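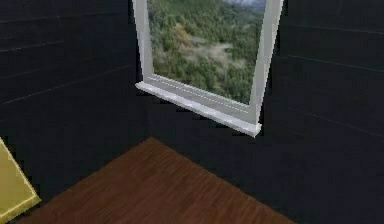 Notebook 2, p. 56

18 July 2025

Spent most of the day on the home-cell simulator for the Lutel arm, and I want to get it down while I still remember which knob I turned. Rakiya had left me a very kind note about the head camera mount (thank you!) along with the June offsets, so I loaded those first and reran the joint zeroing. The wrist came back 2 encoder counts off, fine by me. Elbow was off by 31, much less fine, and I put the old value back for now.

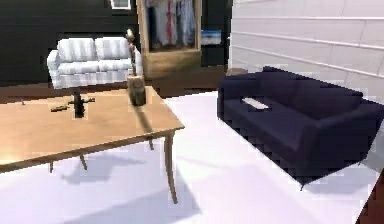

The grasp planner is still fussy about thin things, and I've started keeping a separate config for them, saved as run 2713. I'd been tuning on blocks, which is too easy on it, so from now on the white remote on the navy sofa is my test pick, pale on dark and lying at a slant on the cushion. Finger speed stays down until the contact settings are sorted.

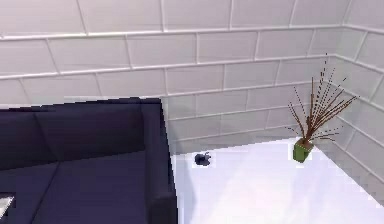
Renato thinks the elbow is a stale calibration file and wants the whole Dendetti folder wiped before anyone touches the offsets again. I'd sooner copy it somewhere first, but he may well be right. Ask Ilze where the backups go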